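Livska
@livska
21 January 2023

The trial period on the Dinitz two-arm kit is nearly over, and several of you have asked if you should buy one. Long thread. Get a sandwich.

1/
Quick background for the new folks. Dinitz sells a tabletop kit: two arms, grippers, wrist cameras, a fixed camera for the wide view, and a subscription to their training software, which is called Korkari. The hardware is the part in the ads. Korkari is the part that bills you every month.

2/
I have had it for 20 days of a trial they generously describe as "no pressure." I have received 15 emails during this period. I will let you assess the pressure.

3/
Setup. The manual says one afternoon. The manual was written by someone whose afternoons are longer than mine. Clamping the arms to the table is easy. Getting both arms to agree on where the table is took me until the next evening.

4/
The calibration wizard in Korkari has a progress bar that sits at 82 percent while it "finalizes." It finalizes for a long time. Go fold laundry. Do not click Cancel, because Cancel starts it over and does not ask if you're sure.

5/
OK, the good stuff, and there is good stuff. The wrist camera is the best thing in the box. It's small, it's sharp enough, and it sees what the fingers are about to do, so you can tell a bad approach before it becomes a bad grasp. 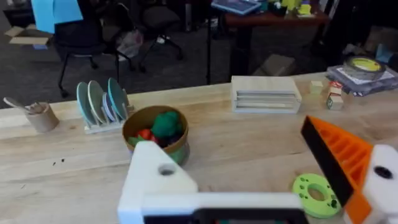 Wrist view with the orange finger pad over the green ring. Broccoli in the bowl.

6/
Let's talk about those orange pads. Ribbed, a bit grippy, and the single upgrade I'd tell you to pay for. The standard pads that come in the base kit are fine with blocks and hopeless with anything round. With the ribbed ones I quit yelling at plush vegetables.

7/
Swapping pads is two screws a side. The screws are tiny and the same color as my carpet. Buy spares. Dinitz sells spares. They know what they did.

8/
My test list, since people asked: plates in and out of a dish rack, toy food into a bowl, blocks on blocks, a spoon in a paper cup, the green ring, and a container with a label on it. None of this is hard for a toddler. I'd like everyone to keep that in mind when they read marketing copy.

9/
Plates: better than I expected. Korkari learned the rack slots from my demos and mostly respects them. It goes in too fast for my nerves. There is a speed slider. The slider goes from "too fast" to "is it on?"

10/
Toy food: easy mode. Soft stuff forgives a sloppy grip. If your whole business is putting stuffed broccoli in a bowl, stop reading and send them your credit card.

11/
Blocks: fine until the second block. Stacking works when the bottom one is square to the arm and gets philosophical when it isn't.

12/
Spoon: no. It knocks over the cup. I've given it 117 demos of a person not knocking over the cup and it has taken away from them that the cup is involved somehow.

13/
The ring deserves its own post. Flat, thin side up, sits right down on the table. The fingers have to come in low without scraping, and the arm is scared of the table (a safety margin you can change, three menus deep, under "Advanced," then "More," then "Contact"). Lower the margin and it starts picking the ring up. Leave it at the default and it pinches air with great confidence.

14/
Now, two arms. This is what you pay extra for over the one-arm kit, so here's how I'd think about it. If your tasks are "pick thing, place thing," you don't need the second arm. You need a better table.

15/
If your tasks involve holding one thing while doing something to another thing, the second arm earns its keep. The software side is decent here. You set a keep-out zone for each arm and they stay out of each other's business most of the time, which is more than I can say for my relatives.
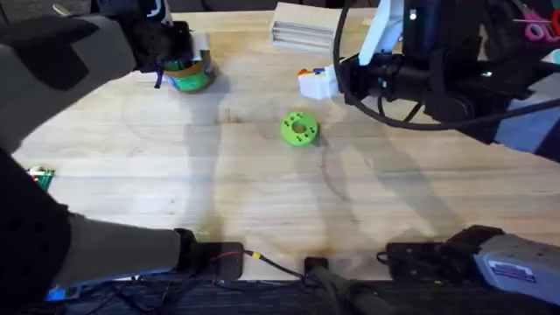 16/
Things like a labeled container are where the left arm does well. It's an upright cylinder with plenty to grab. You can have one arm keep hold of it and use the other for the small stuff, and after a couple of evenings of demos I trusted it enough to look away. Not to leave the room. To look away.

17/
Cables. Plan for cables. The kit ships with a few clips and a cheerful drawing of a very tidy table. My table does not look like the drawing. The big black cable on the right arm needs slack or it tugs at the end of a long reach, and slack means a loop, and the loop wants to visit everything you own.

18/
The padded cover is sold separately. It's gray, it's thick, it makes the arm look like it's recovering from something. I like having it on there. I do not like what they charge for what is a winter coat.

19/
Noise: low hum, the occasional click. You can take a call next to it. People will ask what the click is.

20/
Support. I wrote in twice. First reply came fast and told me to restart. Second reply came slower, from someone who had clearly used the thing, and fixed my keep-out zones in one message. So there's at least one of those people over there. I hope they're paid well.

21/
The comparison everyone wants is with the Fagundes kit, which I used before this one. Fagundes arms are slower and the app looks like a tax form. But it runs without a subscription, your data stays on your own machine, and the gripper screws are a color that exists in nature but not in my carpet.

22/
Dinitz has the better wrist camera, better pads, and much better software when it's in a good mood. Fagundes has the better manual and sends no emails. I miss that last part more than I thought I would.

23/
What bugs me most: Korkari wants to be online to start. Once it's running you can lose the internet and it carries on fine, so the check at the door is just a check at the door. My connection dropped one morning and I had two arms that could not be convinced I was a customer.

24/
What I'd ask them to fix, in order: offline start, the Cancel button, the default table margin, and the spoon.

25/
Who should buy it: a small lab, a class, a shop that wants to try automating one fiddly table job before talking to the people who sell the big stuff. Get the ribbed pads on day one. Skip the premium carrying case, it's a bag.

26/
Who should wait: anybody who wants it to do dishes. It can move plates around a rack. Washing them is still your department.

27/
Am I keeping it? Yes, the one on my table stays, on the monthly plan, with the annual discount politely declined. I'll redo the spoon test after the next Korkari update.

28/
Answering a few replies in one go. Yes, it'll clamp to a normal table if the edge isn't rounded. No, I don't get a cut if you buy one. Yes, you can run just one arm and leave the other parked. No, I won't be giving it a name.

29/
Email 16 just arrived. Subject line: "Still thinking it over?"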